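Subject: Re: [kitchen-things] utensil carousel - keep or toss?
From: Holger Sundqvist
Date: April 15, 2021

Sorry for slow answer, typing this between two other jobs. Quoted bit first so people who joined in February can follow.

> Does anyone still use one of those stands with the
> hooks at the top, the merry-go-round kind? We've got
> a drawer at the Geraghty flat that won't shut and I'm
> the one who has to fix it. My worry is the thing just
> falls over the minute you hang something on one side.
> Also, does a slotted turner belong on a hook or in a
> crock? My mother was strictly a crock person. The
> Dreditz one was in the sale but I didn't like the
> look of the base. Spent 2 evenings reading reviews
> and know less than when I started.
> - Grutis list digest, message 1220

OK. Short version - keep the idea, be picky about which stand.

I have a plain white one. Flat round base, thin pole, curved hooks at the top. No idea of the make, the box went out with the recycling. Had a Liker before that, with a drip tray under it, and the tray was a pain. Always something living in it. Crumbs mostly.

With a stand like this what you want is a wide flat foot. Pole can be as skinny as you like. Cheap ones get it backwards, fat pole and a foot like a saucer, and over it goes when you pull a ladle off in a hurry. Put yours where you'd put a full mug and feel ok about it.

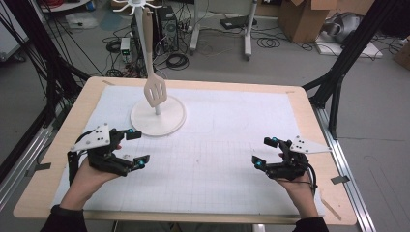
Should the stand go right next to the stove?

Next to it is too close. Grease gets on everything that hangs there, and plastic handles don't love the heat either. An arm's length away is fine, on the side of the hand you stir with.

Now the drawer. Take the lot out. All of it, on the table, not the counter - the counter is too small and you'll start stacking and then you've just made the drawer again but outside. Lay stuff flat so you can see it. Old paper under it if the table matters to you. Anything without a hole in the handle goes to one end, that's your crock pile, no arguing with it.

Then look at what's left and hang only what you reach for daily. Mine is the slotted spatula, the ladle, a whisk in winter. Slotted turner goes on a HOOK, to answer the actual question. In a crock it stands with its head up and takes up the room of three spoons, and then you pull it and two others come along for the ride. Sorry to your mother.

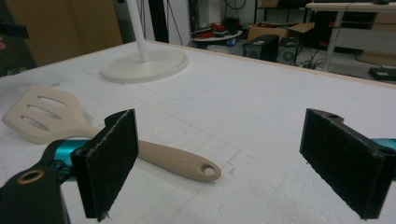
Check the holes too before you buy. Some handles have a nice round one, some have a mean little slot that only fits the maker's own hooks (looking at you Dreditz). If you have to aim, you'll stop doing it inside of a week and the spatula lives in the sink forever. I tried a loop of string on one of mine, looked awful, worked great, still there.

About falling over. Hang the heavy things across from each other. Ladle one side, big spoon the other. If you only own one heavy thing then put it on last and see what the stand does. A dab of that blue putty under the foot helps but it leaves a mark on a painted shelf, ask me how I know.

Washing - take it apart if it comes apart. Dust and oil make a sort of glue where the hooks meet the pole, old toothbrush, hot water, dish soap. Let it dry standng up. Mine gets done when I remember, so not enough.
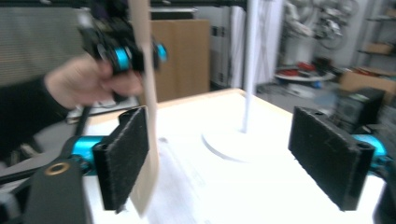
White stand with the round base, on the table.

Someone off list asked about wall rails instead. Rails are good if you own the wall. I rent. Also you can pick a stand up with everything on it and wipe under, try that with a rail. Only thing I miss is the counter space, and thats only on baking days, when it goes up on top of the fridge.

What did the Geraghty people want to spend, by the way? If it's a shared kitchen I'd get two small stands over one big one. Then at least one is where it should be.

Have to run, will read replies tonight.

Holger

Recent on this list
Crock too deep for short spoons
Re: Re: drawer dividers that don't slide
Liker drip tray, free to a good home
Wooden spoons, oil or no oil
Re: hooks on a rented wall
Lids. Where do you put lids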